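Print this page | E-mail this article
Search this journal: Enter keyword, author or DOI Go

3.2 Desk surfaces and pointing devices in the Skitstead offices
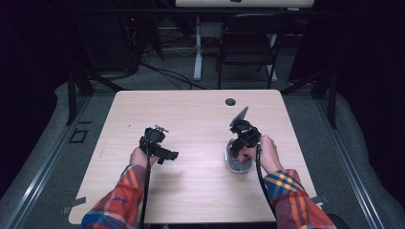 Figure 2. Computer mouse on a light wood-grain tabletop.

The survey covered 418 workstations at the Skitstead site and a further 601 at Woltham. Both sites had moved to shared desks before the study began, so that a given mouse might be used by several members of staff in a working week. Surface type was recorded at each desk, together with the presence or absence of a mat and the height of the desktop above the floor.

Wrist discomfort was scored by the respondents themselves on a scale from zero to nine. Scores were collected at the end of the morning and again before the close of work. Respondents who left either form blank were removed from the paired analysis but kept in the site totals.

Desk height had a stronger link with the afternoon score than surface type did. Where the desktop stood above elbow level, staff tended to rest the forearm on the front edge, and their scores rose over the day. The effect of a mat was small and did not differ between the sites – a result at odds with the earlier Mendoza survey, in which mats were issued only to staff who had already reported pain.

Two limits should be noted. Chair height was not fixed during the visits, and the Trendevum booking records used to match staff to desks do not show changes made after noon. The treatment of unmatched records is set out in Section 3.4.

E-mail this article | Print this page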